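3.2 Wall color and the cup task

I'll admit I picked the paint myself, and Shoshana Schumacher still teases me for it. We ran 17 sessions in the Ravstead room before settling on one background.

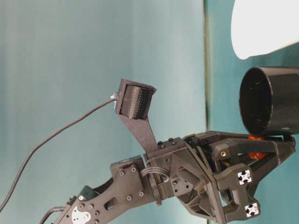 Figure 4. Black cup against the teal wall.

Dark cups were my main worry – on our old brown wall people kept losing the rim. Against teal, a black cylindrical cup like the one in Figure 4 has a color all its own, and I kept that pairing for the April sessions too.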